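Section 2. Setting up the bread table

This section explains how to prepare the small table, the mat and the pink bowl before you put out any bread or pastry. Please read all steps one time before you begin. With the Zakitz table set, the preparation takes 12 minutes.

2.1 Placing the mat

1. Put the table on a flat floor and press on each corner. If it moves, turn the foot under that corner until it stands quiet.
2. Unroll the green mat with the printed grid facing up.
3. Let the near edge hang a little over the front of the table.
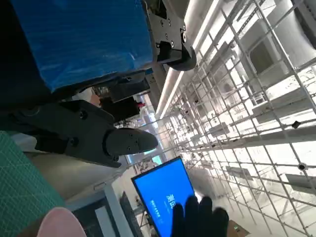
4. Smooth the mat from the middle to the outside with a dry cloth. A far edge that curls slightly is normal on an older mat and does not need to be replaced.

Caution: Do not cut on the mat with a bread knife. The teeth of the knife will open the surface, and crumbs stay inside the cuts.

2.2 Placing the bowl and the bread

5. Wipe the bowl inside and outside. Set it in the middle of the mat.
6. Lay the braided pastry first, flat on the bottom of the bowl. It may rest a little off-center.

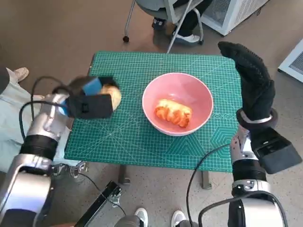
7. Take the roll by its sides, with light pressure. A fresh roll keeps the mark of every finger – if it does, wait until it is firmer.
8. Lower the roll beside the pastry. Do not drop it from above the rim, or the glaze can break.

Note: The printed hexagons on the mat can help you to find the same place again. Keep the bowl away from them, so that you can still see the lines.

2.3 Sleeves, gloves and loose threads

Knitted material is comfortable to work in, but it gives off small fibers, and these stick easily to a glazed pastry. Check every knitted cuff before your hand goes over the bowl.

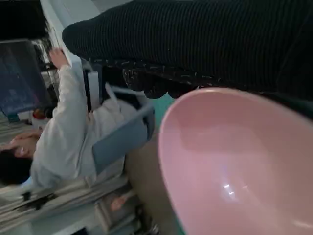 Reading time for this section: 2 minutes

9. Fold back any frayed edge and fasten it.
10. Remove white threads with a piece of tape. Do it away from the table.
11. Look inside the bowl. If a thread has fallen in, take out the bread and go back to step 5.

Caution: Black knit shows light threads very well, but dark threads are difficult to see on it. Turn the cuff slowly under a lamp.

2.4 After use

12. Take out the bread, then lift the bowl with two hands.
13. Shake the mat over a bin and store it flat. Wash knitted cuffs separately from kitchen towels.
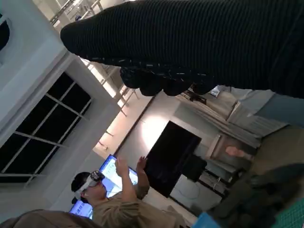 Tamara Zamfir writes that tape alone was not enough for her old cuffs, and that she now sews a narrow hem along the edge before she uses them near food. We agree with this method. Use a short stitch and cut the ends close to the fabric.

For replacement mats, see Section 7.

Section revised July 5, 2023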